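How do I refinish a butcher-block top that has gone blotchy and sticky?

Print this page | E-mail this page
Reading time: 4 min
Last updated: 2018-06-19

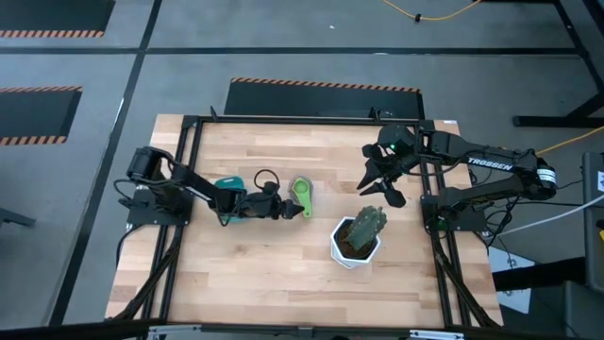
mapleandmustard

Hello all, I've been reading along on this site for a good while and finally have a problem of my own to bring you, so please bear with me, I do tend to go on a bit.

We bought our house in September and the kitchen came with a butcher-block island that I fell for the minute I walked in. The previous owners left a little tin of Vornel wood oil under the sink, so I figured that was what they used on it, and I put on a nice generous coat before we moved the rest of our things in. Then I put on another one, and I think one more after that when my in-laws were coming. (I know. I can hear some of you groaning already.)

Well, now the top is sticky. It isn't sticky all over, which is the strange part. The end near the stove is fine, the middle grabs at your sleeves, and there's a patch by the window that has gone darker than the rest and has a dull skin on it that I can scrape up with my thumbnail. Wiping it down with dish soap helps for an evening and then it comes right back. There are also two black rings where somebody must have left a can or a cast iron pan sitting.

What I would love to know is whether I have to sand the whole thing down to bare wood, or if there is something gentler I can try first. I do have a small sander that my brother gave me but I've only used it on a birdhouse. I roll out pie crust right on this surface, so whatever goes back on needs to be all right around food. And if anybody knows how to get the black rings out I would be so grateful, because they bother me more than the stickiness does, if I'm being truthful.

We don't have another counter worth speaking of, so I'd also like some idea of how long I'll be cooking out of the dining room.

Thank you in advance, you folks have already saved my bathroom grout!

costa_kitchen_hand

Oh, don't feel bad, I think nearly everybody who has ever owned a wood top has done this at least once. I certainly did, on a table my aunt left me, and I ate off a bedsheet for a week.

What you have is oil that sat on top of the wood and started to cure there before it could soak in. The wood will only drink so much. After the first coat or two it's full, and anything left on the surface turns gummy, especially if the room was cool or damp. The dark patch by your window is most likely the thickest spot, and the sun has been working on it.

Try the gentle way first. Get a bottle of plain mineral spirits, open every window you have, put out the stove pilot if yours has one, and wear gloves. Wet a rag, lay it on the gummy area for a few minutes, then rub along the grain with a white nylon pad and wipe the loosened gunk away with a clean cloth. Do a section at a time and keep changing cloths, or you'll just be moving the mess around. Please spread the used rags out flat outdoors to dry and don't leave them in a heap or in the trash can, as oily rags can heat up and catch fire all by themselves. I hang mine on the back fence, one layer thick, and my neighbors are used to it by now.

Let the top air out overnight. If it feels smooth and dry the next day, you may be done with that part. If there's still a skin by the window, use a card scraper on it, very lightly, and then sand.

When it comes to sanding, your birdhouse sander will do fine if it's the random orbit kind. Start at 120 grit, go to 150, and finish at 180. I wouldn't go finer than 220, as the wood gets so polished that it won't take oil evenly. Sand the entire top even if only the middle needs it, or you'll see the difference every time the light comes in sideways. Keep it flat and keep it moving. Between grits I wipe with a barely damp cloth, which raises the little fibers so the next grit can take them off.

Now, your black rings. Those sound like iron stains to me, from a pan or the bottom of a can, and oil won't touch them. Oxalic acid is the thing. You can buy it as wood bleach at most hardware stores. Mix it the way the package says, wear gloves and glasses and a dust mask while you handle the powder, and brush it over the whole board once it's sanded so you don't trade black rings for pale ones. Rinse it several times with clean water, let it dry for a good couple of days, and give it a light pass with your last grit, by hand, with the mask back on. It is poisonous until it's rinsed off, so please keep kids and pets out of the kitchen, and don't rush the rinsing.

To finish, I use food-grade mineral oil with a bit of beeswax melted in. It never hardens, so it can't go gummy on you the way the other kind did, though it does want redoing whenever the wood looks thirsty. Thin coat, leave it for twenty minutes, then wipe off everything that will come off, and then wipe again. That second wipe is the one I skipped on my aunt's table.

I would plan on 4 days in the dining room, more if your weather is damp. Make a big pot of soup ahead of time. Good luck, and do come back and tell us how the pie crust went!

Jaltard1201

just sand it. 80 grit, be done by lunch. I did mine with a belt sander and it came out ok except for one corner

risadeck_retiree

I would stay well away from the belt sander, with all respect to the poster above me. They can dig a trough in a soft strip before you've had time to say so, and 80 grit is awfully coarse for a first timer on a top she likes.

The advice from costa_kitchen_hand is good and I'd follow it. I have just a few things to add, having looked after a top of my own for 13 years.

Do look underneath before you start. If the underside is bare wood and the top is sealed, the two faces take on moisture at different speeds and the board can cup. When I oil the top, I oil the bottom too, lying on my back on a beach towel, which my family finds very entertaining. Check the screws while you're down there. They ought to sit in slots or oversized holes so the wood can move with the seasons. If they are cranked down tight in plain round holes you may get a split one winter.

Check the label on that Vornel tin as well. I don't know what's in it, but if it lists a drying oil or a varnish you'll want all of it off before you go over to mineral oil, and that probably means sanding after all. A drop of water will tell you a good deal. Put one on the clean wood and wait. If it soaks in and leaves a dark spot, the wood is open and ready for oil. If it sits up in a bead, there's still finish on there.

As for the rings, try half a lemon and some table salt on one of them before you buy the acid. It took out a light one for me and did nothing whatever for the dark one, so don't get your hopes too high, but you probably have a lemon in the house.

After that I oil once a week for the first month and then every 3 months or so, usually when the seasons turn and I remember. Wipe up puddles, keep cans off it, and put a trivet under your cast iron.

Print this page | E-mail this page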